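Statby Mobile Whiteboard, Rolling Stand Version
Manufacturer: Hevus
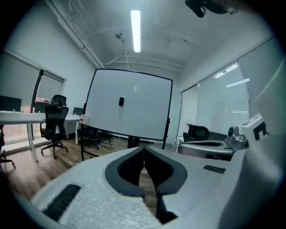
Statby board on black metal rolling stand, thin black frame.

The Statby is a freestanding whiteboard for offices, workshops and classrooms where wall mounting is not practical. The writing surface is plain white with no printed grid. The board tilts on its stand and is locked with 2 side knobs, supplied in the box.

Specifications
Item number: 353
Overall height: 198 cm
Frame: black, thin profile
Stand: black metal, on casters
Packed weight: 16 kg
Writing surface: dry-erase, magnetic
Assembly: required, hex key included

Placement
The stand needs a level floor. Route power and network cables clear of the base before moving the board — casters can catch on loose cable. Under overhead tube lighting a patch of glare may appear on the surface; a small change in tilt will usually move it away from the reading area.

Care
Wipe with a dry felt eraser after use. For older marks, use Brument board cleaner or a damp cloth and let the surface dry before writing. Do not use scouring pads. Retighten the stand bolts one month after assembly.

Accessories
Fujimoto magnetic eraser, black
Fujimoto marker set, bullet tip
Brument board cleaner, spray bottle
Replacement casters, locking — sold in pairs

Ships flat in one carton. Spare parts are ordered by item number.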